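Divina Catacutan
teaching Hedine to put the roll on the disc, thread, bc three people asked and I keep answering in DMs

1/ quick background. Hedine is our arm policy at Drirside. small model, one arm, two fingers. we show it a task by hand, over and over, it tries to copy. no reward stuff, no sim. just me and a squeezy tool

2/ we used to do it all by remote control. leader arm on the left, follower on the right, you puppet it. worked ok for big moves. terrible for anything where you need to feel the thing. I crushed a lot of paper

3/ so since February it's mostly hand-held. same fingers as the robot, same pads, trigger under your pointer finger. you do the task like a person with a very bad hand

4/ numbers bc someone will ask: 911 demos total for this task. threw out 25. reasons for throwing out: dropped it, bumped the mat, phone rang, sneezed (yes really)

5/ best hour was with Shawky, our logging script, behaving itself. worst hour was Shawky filling the disk and not saying a word. check your disk space. CHECK IT
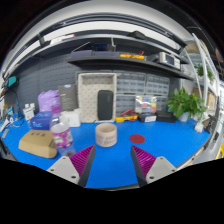
Drirside bench, September 5, 2021

6/ task is dumb on purpose. beige roll, dark red disc, blue mat. pick up roll, set it on disc, let go, back off. the ridged magenta pads are the Pranus ones, more on those below

7/ start with the fingers wide. wider than you think. my early demos came in narrow and the policy learned to come in narrow and then it just shoves the roll across the mat like a cat

8/ go slow at the close, not slow everywhere. if you creep the whole way the model learns creeping. took me 8 tries to beleive this when a coworker said it

9/ move the roll between demos. move the disc too. I got lazy one afternoon and left the disc put for a long stretch, and guess who only ever wanted to place on that exact spot

10/ don't tidy the background!! boxes, plant, parts drawers, leave all of it. first batch was on a cleared bench and the arm got confused by a mug

11/ re the Pranus pads. the ridges matter. smooth ones let the roll twist when you lift and then it lands tilted. downside, lint. wipe them

12/ hands: take breaks. I do 12 demos then put the tool down and walk to the window. wrist was toast the first week from doing way more than that in one go

13/ q from the replies, "is remote control dead then". no. we still use it for recovery. let the policy run, when it's about to mess up you grab the leader arm and steer it out, and that correction goes back in the training set. small pile of data, big help

14/ also remote is the only way to find out what the robot can't reach. your own arm will happily do something its elbow can't. had to redo a whole corner of the mat over that one

15/ where it's at: picks up fine most of the time. placing is meh. it likes to let go a hair early. I think that's me, I let go early too, watched my own demos back and yep

16/ next up is re-recording with a pause before release. count of one, open, lift straight up. will post how it goes

17/ not sharing the dataset yet, sorry, need to sort out the labels frist. gripper files maybe sooner, ask me again in a bit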